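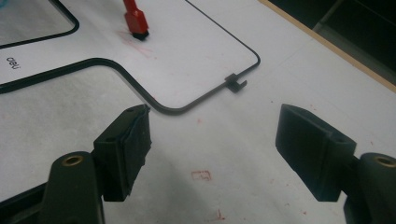 Firnley Homework Club list
Message 549 (in reply to 524)
From: Minttu Nurmi
Date: 2/9/19
Subject: Re: red crumbs from the paddle boards

Siiri Lappalainen wrote:
> Hi all, we finally unpacked the little dry-erase paddles for the spelling
> table and the kids love them. My question is about the mess. Every time
> somebody wipes off the red we get these tiny red bits all over the table,
> and then a sleeve goes through them and they're on the next kid's worksheet.
> Are we using the wrong markers? And what do you all wipe with? We've been
> using paper towels because that's what was under the sink.
> Siiri

Hi Siiri!

Oh, I know those crumbs. We have 30 of the same kind of paddle (white, black border, short handle) and red is by far the worst color for it at our table. Black wipes off in a sort of dust, but the red rolls up into little grains that go everywhere, and if you press on them they smear pink. I've found them in my coffee.

A big white board goes down on the table first now, and the paddles get used on top of that. It was Eetu's idea and I grumbled about hauling it out of the closet, but I take it all back. You can see the bits against it, and when you're done you carry the whole thing to the trash can and tip it.
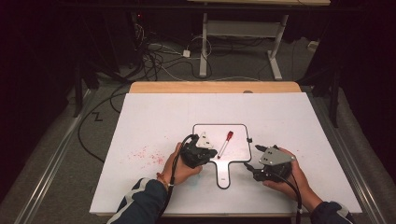
Paddle and red-capped marker on the big board, red specks over on the left.

As for wiping, I'd give up on the paper towels. They push the bits around more than they pick them up. We cut up an old fleece blanket and that grabs a lot more, especially if you wipe toward yourself in one direction and don't scrub in circles. Felt works too but it fills up fast and then you're just putting the red back on. Once a week or so I go over the paddles with a damp cloth – plain water, a drop of dish soap if somebody has left a drawing on overnight. Let them dry all the way before they get stacked or the ink beads up next time.

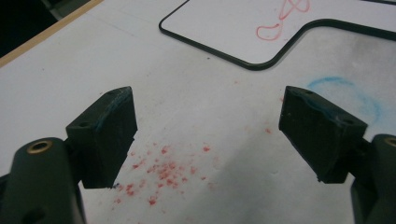 Try a different marker before you spend money on anything else, though. Irja Pitkänen bought us a pack of Primance ones last April and I think they crumble less than what we had, but she thinks it's the age of the marker and that any of them will do it once they start drying out. She stores hers lying flat. I keep forgetting and stand mine in a mug, so maybe don't go by me!

One other thing, check that the cap clicks. Half of ours only looked closed.

Does anybody have a good way to get the pink smudges off a table that's already got them? Tapio says rubbing alcohol but I'm nervous about the finish. I also have 2 spare paddles if your table is short, just tell me before I put them back in the closet.

Minttu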